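Ticket 3907 – Perception / estimation de l'ouverture de pince
Projet : Trorkero
Composant : module de segmentation Fonon, branche de maintenance
Demandeur : Lenuța Jitaru
Responsable du traitement : Virgil Nistor
Priorité : élevée
État : résolu, sous surveillance

Objet : rejet injustifié de séquences à l'étape de contrôle de l'ouverture

Description initiale (L. Jitaru)

Depuis la mise à jour du module Fonon, la chaîne de prétraitement écarte une part anormale des séquences enregistrées en cuisine. Le lot concerné comprend 1 748 séquences, dont 791 ont été rejetées avec le code OUVERTURE_INCOHERENTE. Les journaux indiquent que la largeur estimée entre les deux doigts varie brusquement d'une image à l'autre, alors que le codeur ne relève aucun mouvement correspondant. Les séquences tournées sur l'établi ne présentent pas ce défaut.

Je demande que l'origine de l'écart soit établie avant la livraison du lot à l'équipe de planification. Le seuil de rejet n'a pas été modifié de notre côté.

Première analyse (V. Nistor)

Le défaut est reproduit sur le poste de référence avec la configuration par défaut. Les vérifications suivantes ont été effectuées :

Étalonnage de l'objectif : conforme, erreur de reprojection inchangée par rapport au relevé de février.
Synchronisation entre l'image et le codeur : conforme, aucun décalage mesurable.
Version du modèle de segmentation : conforme au manifeste.
Masque circulaire du fisheye : présent et correctement chargé.

Le retour à la version précédente du module supprime les rejets. La cause se situe donc dans le code introduit par la mise à jour, et plus précisément dans la sélection des composantes bleues servant à localiser les patins. L'ancienne version limitait la recherche à deux zones fixes en bas de l'image. La nouvelle parcourt l'image entière et retient les deux composantes dont le score est le plus élevé.

L'image de référence retenue pour la reproduction est jointe ci-après.
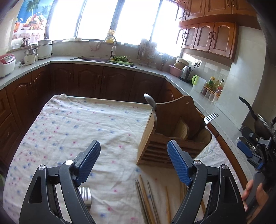

Pièce jointe 1 – Poste cuisine, pince ouverte, seconde pince partiellement visible à droite.

Cette image réunit deux conditions défavorables. Le patin bleu de la seconde pince, au bord droit, possède une teinte très proche de celle des patins suivis, et le score ne tient aucun compte de la position. La nappe porte en outre des taches bleues aux contours flous qui passent le filtre de teinte ; prises isolément, elles sont trop petites pour être retenues, mais la fermeture morphologique ajoutée dans la mise à jour peut en fusionner plusieurs.

Sur ce poste, l'algorithme associe le patin gauche de la pince suivie au patin de la seconde pince. La largeur calculée dépasse alors la course mécanique et le contrôle aval rejette la séquence, conformément à sa spécification. Le contrôle lui-même n'est pas en cause.

Observation (R. Lazăr)

Je confirme le diagnostic pour la seconde pince. Pour la nappe, je n'ai observé de fusion que dans 4 séquences, toutes avec un tissu fortement plissé. Je recommande néanmoins de traiter les deux cas dans le même correctif.

Merci de ne pas élargir la tolérance du contrôle aval. Cette solution a été envisagée lors du précédent incident du même type – elle masquerait les véritables glissements de codeur.

Correctif proposé (V. Nistor)

1. Rétablir la zone de recherche comme contrainte souple, définie à partir de la géométrie de la pince et non plus en coordonnées fixes.
2. Exiger que chaque composante retenue soit reliée à une articulation détectée du même côté.
3. Réduire le rayon de la fermeture morphologique à sa valeur antérieure.
4. En cas d'ambiguïté, consigner l'avertissement PATIN_AMBIGU et conserver la valeur du codeur pour l'image concernée.

Le point 2 suppose que les axes argentés des articulations soient visibles. Lorsqu'un objet les masque, le module se rabat sur le point 1.

Revue (J. Ngubane)

Correctif relu et approuvé sous réserve. Le repli prévu au point 4 doit être borné : au-delà de dix images consécutives, la séquence doit être soumise à une vérification manuelle. Je demande également que l'image jointe soit intégrée au jeu de tests de non-régression, avec une annotation des deux pinces.

Suite donnée (V. Nistor)

Borne ajoutée et configurable par la clé repli_max. Image intégrée au jeu de tests, annotations vérifiées par R. Lazăr. Le lot complet a été retraité sur le serveur Dobre. Plus aucun rejet n'est imputable à la sélection des patins ; les rejets restants correspondent à des pertes de trame déjà signalées par l'acquisition.

Validation (F. Dunbar)

Livraison autorisée le 20 août 2020. Le ticket demeure sous surveillance jusqu'au traitement du prochain lot Wakard. L'équipe de planification est priée de supprimer toute copie locale issue du premier traitement, les fichiers n'étant pas distingués par leur nom.

Point ouvert : la documentation du module mentionne toujours les zones fixes. Mise à jour attribuée à L. Jitaru.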